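Utility room

A utility room is a room in a house, school, office or workshop set aside for the equipment and chores that the other rooms would like to forget. It may hold a water heater, a laundry sink, a fuse box, shelves of paint, or nothing much beyond pipes and a light. The term overlaps with service room, plant room and back room, and in everyday speech with "in there," said with a wave of the hand.

Name and scope

The word "utility" was borrowed from the services that enter the building at this point. Building codes in many places define the room by what is in it, while real estate listings define it by what might be. A space described as a utility room in a set of plans can appear in the sales brochure as a study, a hobby room or, where there is a window of any size, a fourth bedroom. Leonardo Melis, in his survey of floor plans from the town of Plalley, found 40 rooms that had changed names between the drawing and the sale without any change in the room. His count leaves out cellars, a decision he defends over several pages.

Walls and ceiling

The preferred color is white. White paint is cheap, it makes the most of poor lighting, and it lets a leak announce itself as a brown ring. Pipes and conduits are usually run along the surface of a wall, near the top, where a plumber can reach them with a ladder. Painting them the same white as the wall is widely practiced and fools few people, but it does give the impression that somebody tried.

Ceilings may be flat plaster, lift-out tiles, or ribbed and corrugated panels carried on beams. Ribbed panels are stiff for their weight and quick to put up. They also collect dust in long parallel lines, out of reach of any broom sold for home use. Beams are commonly left in view, since boxing them in costs money and lowers the headroom for tall visitors, who have generally found the beam by then.

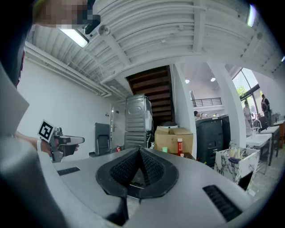

Lighting is a matter of some feeling. The fluorescent fixture became standard because it spreads an even light over a wide area and runs for years with little attention. Its critics point out that it does the same for every flaw in the room. Ok-hee Ok's handbook on small interiors gives it a single paragraph, most of it about shadows, and recommends two fixtures placed well apart over one placed in the middle. The handbook's revised edition adds a sentence on humming.

Other ceiling equipment can include smoke detectors, speakers and motion sensors. Many of these come in small round white housings that look much alike from the floor, so labeling them on the plan saves a good deal of waving at the wrong one.

Doors

A plain door in a narrow frame is typical. Wide trim is thought to be wasted on a room where guests are not taken, and it catches on whatever is being carried through. The direction of swing matters more than the style. A door that opens inward takes up floor space, and one that opens outward takes up the hallway, along with anyone in it. Bohdana Mykhailiuk calls the choice "a vote on who gets hit."

Storage

Utility rooms fill. The process has been studied less than it deserves, though Dario Sanna kept a diary of his own, published as a pamphlet of 70 pages. It opens with a bare room and one folding chair. By July the chair could no longer be folded, and by the last entry it could no longer be found. Sanna recommends wall shelving, a clear path to the shutoff valve, and a rule that nothing enters the room "for now."

See also

Boiler room
Closet
Mudroom
Pantry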